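Search posts
Search
Cancel

Pin-yu Yu
13/01/2025

I signed up for the Nondville winter trail run, the 8 mile one. It is my first race in this country and my second race in my life. I will write the training in small posts so I cannot quietly stop doing it.

3 replies 5 shares

The course goes from the Barkley parking lot, up behind the reservoir, along the ridge, and down to the same parking lot. The organizers say 957 feet of climbing. On the map it looks very calm. I walked the first part already and my legs do not agree with the map.

2 replies

My plan is from Chelsea Nuttall, who coaches the Gokine running group. She gave me four runs a week: two easy, one with hills, one long. I asked her what is "easy" and she told me to sing. If I can sing one full verse, it is easy. I know only two songs in English by heart, so the neighbors by the path hear them a lot.

11 replies 8 shares

Week one is done. Long run was 5 miles, on the flat path by the river. I was too fast in the first mile, as always, and I paid for it in the last one. A man with a stroller passed me near the bridge. He said good morning very kindly.

6 replies

Question for people who run in cold places. Do you wear gloves from the start, or carry them? I wear them, then after ten minutes I am too warm and I hold them in my hand like two wet fish.

14 replies

Thank you for all the glove answers! The most popular one is thin gloves that go inside the waistband. I tried it today and I lost one. It was on the fence post when I came back, so somebody in this town is very nice.

4 replies 2 shares
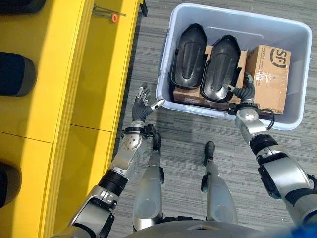 Vol. 8, No. 5 | p. 50

Hill day. Chelsea sent us to the Iwasaki steps, the long stairs between the school and the upper road. Walk down, run up, six times. On the fourth time I was not running anymore, I was only moving my arms in a running way. She says that the arms count.

9 replies

What I learned on the steps – look at the third or fourth step in front of you, keep the feet short and quick, and do not think about how many are left. I had looked at my shoes the whole time and my neck was sore the next morning.

1 reply 3 shares

I missed two runs this week. I had a cold and a deadline at work. I wanted to do both runs on the same day to repair the week, but Chelsea wrote back only "no" and then a heart. So I skipped them. The plan continues from today as if they were never there.

7 replies

For those who asked about the race: bib pickup is inside the community center and it closes 50 minutes before the start. There is no pickup at the Barkley lot. In October some people from our group went directly to the lot for the fall race and had to drive back, and they started last.

2 replies 12 shares

There are two aid stations, one before the ridge and one after it. Water and salty crackers at both, soup only at the finish. I practice eating crackers while I walk uphill. It is harder than I expected, and dry.

5 replies

Longest run of my life today, seven miles with the last two on the real course. The ridge was windy and the ground was hard like a street. I sang one verse at the top – not the full song, but the full verse.

18 replies 4 shares

Next is the easy week, then I

Show more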